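Utensil task: chopsticks keep getting dropped

gripfan_jo
Posted 18 December 2019
ok so club demo task is tabletop sorting, utensils into the black holder. Spoons fine. Chopsticks are killing us. We're on the Floklow pads, the blue ridged ones, and at the last session in November we logged 70 tries with the chopsticks and I'm not happy with any of it. Setup below, daisy tablecloth and all

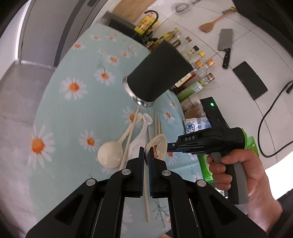 Both grippers on the spoon pile

Anyone else doing thin stuff with these pads? Thinking of going back to the Jalta ones.

mocanu_bot
dont go back to Jalta. Too soft, we tore 2 sets in a month. Your problem is approach angle imo. Come in across the stick, not along it

gripfan_jo
we tried across. It rolls. patterned cloth doesn't help the tracking either, have asked for a plain one

torque_or_bust
disagree w/ mocanu_bot, angle is fine. Thin sticks lying next to each other = you grab two or none. Spread them out first and score that seperately. Gukex rules let you do a pre-move, check section 6

mocanu_bot
Section 6 is for the solo category?? they're running two grippers

torque_or_bust
it's both. read it again

gripfan_jo
just read it, says "any entry". so pre-move is ok. Another one from the same table, fingers open over the pile, sticks close together like you said
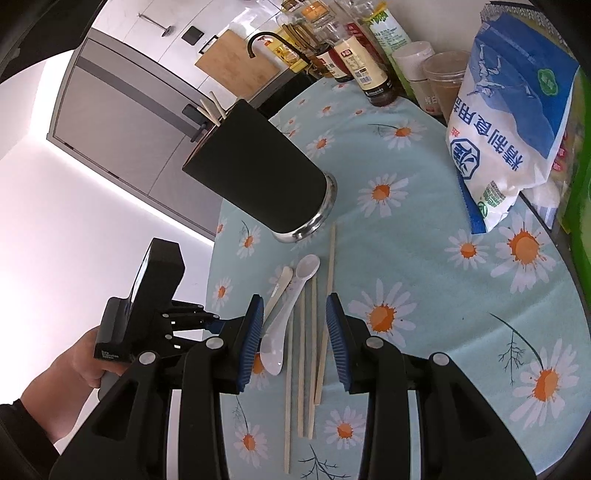 Tabletop Manipulation Team | Mocanu Robotics Club

Look at the middle two chopsticks, hardly any room to get a finger in between. I'd still blame the pads a bit tho

plainwasher
late question, why is the salt and all the sauce left on the table? I'd clear that off, less to bump

gripfan_jo
clutter is part of the task, we lose points if its tidy

mocanu_bot
fine, try the spread thing. But log the angle too or we'll be having this same argument next month

torque_or_bust
+1 on logging. still not the angle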